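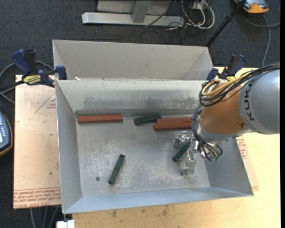 Wer zu Hause oder in der Gemeinschaftswerkstatt einen Roboter das Kistengreifen üben lässt, der denkt anfangs an Software, an Greifkraft, vielleicht noch an die Kamera – und viel zu wenig an die Kiste. Mir ging es genauso, und deshalb schreibe ich hier einmal alles auf, was sich bei uns in der Werkstatt Drondano rund um den Tisch bewährt hat. Fangen wir mit dem Festspannen an. Links und rechts je eine Einhandzwinge an die Blechwannen, wie bei uns, und zwar so, dass die Griffe nach außen schauen und der Arm beim Hineinlangen freie Bahn hat. Ich hatte es vorher mit doppelseitigem Klebeband versucht, das war eine rechte Plackerei und hat mich einen ganzen Septemberabend gekostet.

Zum Blech selbst: Schräge Wände sind ein Segen, weil die Teile zur Mitte rutschen und der Greifer nicht in einer senkrechten Ecke stochern muss. Ganz weg ist das Problem damit leider nicht. Ein Stab, der lang an der Rückwand liegt, bleibt ein schwieriger Kandidat, und zwei dicht nebeneinander sind noch schlimmer. Wir üben solche Lagen inzwischen extra und legen die Stäbe dafür von Hand hin, bevor wir wieder bunt durcheinander schütten. Kratzer im Boden dürft ihr ruhig lassen. Wer mit Kamera arbeitet, ist über eine matte, verschrammte Fläche sogar froh, denn frisch poliertes Blech spiegelt ganz fürchterlich.

Bei den Farben hat Farzana Mohmand den richtigen Riecher gehabt. Rot und Grün lassen sich auf grauem Blech gut auseinanderhalten, solange das Grün nicht zu dunkel gerät. Also lieber zuerst ein Probestück streichen, gut durchtrocknen lassen und unter der Werkstattlampe anschauen, am besten auch einmal abends gegen 9 Uhr, wenn von draußen kein Licht mehr kommt.

Jetzt noch die Schläuche und Kabel, mein Lieblingsthema! Lasst am Handgelenk genug Schlaufe, damit sich alles mitdrehen kann, aber bitte keine, die bis in die Wanne hängt. Unsere Stäbe wiegen bis zu 115 Gramm, und so ein Leichtgewicht wird von einem baumelnden Schlauch schnell verschoben. Ich fahre vor jedem neuen Programm die äußersten Stellungen langsam von Hand an und schaue dabei nur auf die Leitungen. Das dauert sieben Minuten, und die nehme ich mir gern. Die Finger bleiben dabei natürlich aus der Wanne, und das Handgerät liegt so, dass man ohne Strecken an den Halt-Knopf kommt.

Acrylplatten übrigens mit der Schutzfolie drauf lassen, bis wirklich alles gebohrt und gesägt ist. Jawad Siddiqui zieht sie immer zu früh ab und ärgert sich hinterher über die Schrammen. Sitzt die Folie nach langer Lagerung fest, hilft ein Föhn auf kleiner Stufe, von der Ecke her und mit Geduld.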